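Hakberg amethyst

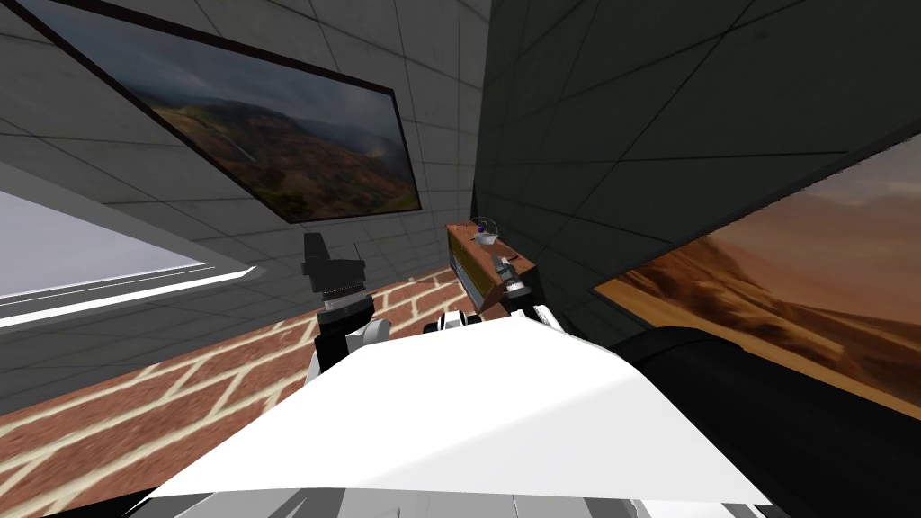

Ulises Cabrera has objected to the name altogether, writing that most of the stones sold as Hakberg amethyst are ordinary purple quartz from elsewhere, and that only pieces with a grey chalcedony base should carry it. Dealers have not taken up the suggestion, and the wider use is followed in this article.

Hakberg amethyst is a trade name for a pale to mid-violet variety of quartz sold as clusters, single points and tumbled stones. It is valued by mineral collectors for its zoning and by crystal workers for a set of properties described below. In older price lists it also appears as Vastier quartz, after the valley below the Hakberg diggings.

Composition and appearance

The material is silicon dioxide, coloured by traces of iron that have been altered by natural radiation. Its hardness is 7 on the Mohs scale. Colour is rarely even. In most crystals it is strongest at the tip and fades towards the base, which may be colourless or milky. Cut slices often show chevrons, formed where bands of white and violet quartz meet at an angle.

Points are short, usually less than 2 inches, and grow close together from a thin crust of chalcedony. The crust is grey or bluish grey and may be left on or sawn away. Crystals with six well-formed faces at the tip are less common than those in which two or three large faces crowd out the rest.

Inclusions

Red or brown needles of goethite are found in part of the material. Where they are dense the stone takes on a smoky cast, and dealers may grade it lower. Small fluid-filled cavities also occur. Some contain a bubble that shifts when the stone is turned – these are called enhydros and are sold separately.

Phantoms, in which the outline of an earlier stage of growth is visible inside the crystal, are seen mainly in pieces from the upper diggings. The outline is marked by a thin layer of white or reddish dust.

Occurrence

The stone lines cavities in weathered basalt. The cavities were left by gas in the cooling lava and were later filled by water carrying dissolved silica. The upper diggings are shallow pits worked by hand. The lower workings, on the Fliststead side, follow a single altered flow and yield larger plates with weaker colour. Work stops in November, when the track becomes too soft for vehicles, and resumes in spring.

Output is small. In a good season the two sites together produce almost 4,000 kilograms of rough, of which the greater part is fit only for tumbling. Plates with undamaged points go to specimen dealers.

Use in crystal practice

In common with other amethyst, the stone is linked with the crown and third eye chakras. It is described as calming, and is placed by the bed or under the pillow by those who believe that it aids sleep and the recall of dreams. Paler pieces are said to be gentler in effect and are recommended to beginners.

Chevron slices are treated as a separate tool. The white bands are held to clear and the violet bands to settle, and the slice is laid on the forehead with the chevrons pointing upwards. Practitioners disagree about goethite pieces. One school uses them for grounding, while another avoids them in any work with the upper chakras.

No effect of this kind has been shown in controlled studies. The accounts given by practitioners rest on tradition and personal experience.

Care

The colour fades in strong sunlight, and display on a sunny sill is not advised. Cleansing by moonlight, sound or smoke does no harm to the colour. Salt water should be avoided for plates that keep their crust, as salt may lodge in the pores and lift the surface on drying. Dust is removed with a soft brush or lukewarm water and a little mild soap.

Treatment and imitation

Heating turns the stone yellow or orange, and heated pieces are sold as citrine – often without any note of the treatment. They can usually be told by a burnt orange tip over a chalky white base. Dyed quartz shows colour gathered in its cracks. Synthetic amethyst is harder to detect and may need laboratory testing, though it is seldom met with in cluster form.

See also

Ametrine
Chevron amethyst
Enhydro quartz
Prasiolite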